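Home Notebook Methods Data Contact

April, afternoon into evening
Posted by: seats desk

Back on the Drandari assembly redraw. Left it half done last time with the merge script falling over, so starting there.

Problem was the precinct codes. Old file has them with a leading zero, new file dropped it (spreadsheet, surely). So Sarport North and Sarport Harbor were both landing in the unmatched pile and the script quietly carried on without them. Padded the codes, reran. 574 precincts in, 574 out. Added a hard stop if those two ever differ. Should have been there from the start.

Reminder for whoever picks this up: the assembly has 200 seats. District seats get filled first, then the list seats top up each region. The list seats are NOT a separate race with its own count. I had them as separate in the first version and the totals looked nice but meant nothing.

Rules as I now read them:
- region gets its seats by registered voters, not residents
- no region below four seats
- district lines stay inside the region, no exceptions, even the river one
- leftover seats go by largest remainder

The last one is where the old notebook and the clerk's handout disagree. Handout says largest remainder. Old notebook uses highest average and never says why. Ran it both ways. Three seats move, all away from the inland regions under highest average. Going with the handout untill somebody shows me a rule that says otherwise.

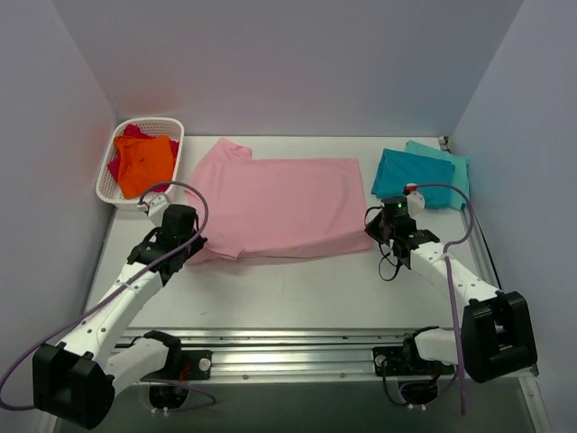

Next, population spread. Limit is 15 percent either side of the regional average. First pass had way too many districts over, nearly all of them on the coast, and then I saw I was comparing to the whole-assembly average. Wrong denominator. Fixed. Left with a handful over and they are the ones everyone expected, Sarport plus the two islands.

Sarport is the hard one. City has grown at the south end and the line still runs down the old rail cut. Options tried:

a) shift the line two precincts south. Gets under the limit but splits the market ward in half. People there will hate it, and fair enough.
b) leave the line, move the hospital precincts east. Under the limit, ugly shape, only one road connects it.
c) give Sarport another district and take one list seat back. Cleanest on the map. Pretty sure it needs a vote of the assembly though, so not ours to do.

Leaning b. Write up all three anyway, the hearing wants to see what was turned down and why.

Side note on the upper house question, since it came up at lunch again. The appointed members have no districts so none of this touches them. Their cap is set in a different act. Please stop putting them in the same table, the column headings make no sense for them and I keep having to strip it out. 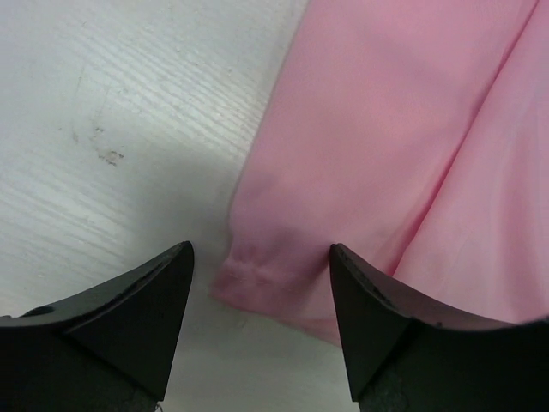

Test runs on turnout: random shuffles of the last results, 20 per scenario, just to see if option b flips anything. Doesn't, mostly. One inland seat goes back and forth but it does that under the current lines too. Not enough runs to say more than that. Each one takes around a minute and a half and the laptop gets loud. Will do a longer batch overnight if the server is free.

Map export still clips the islands. Legend sits right on top of them. Moved legend to lower left, now it covers the scale bar. Leaving it, the print version gets redone by hand.

To do
- ask clerk for the dated copy of the handout, ours has no date on it
- check whether overseas voters are in the registered figure (I think yes, cant find where it says so)
- rename the output folders, "final" and "final2" are both wrong
- write up a, b, c, half a page each
- river district: confirm the bridge precinct is on the west side

Hearing papers due before the recess. Stopping here, merge is saved, spread table is saved, turnout runs are only in the temp folder so don't clear it.

Contact the seats desk | © Notebook contributors | Back to top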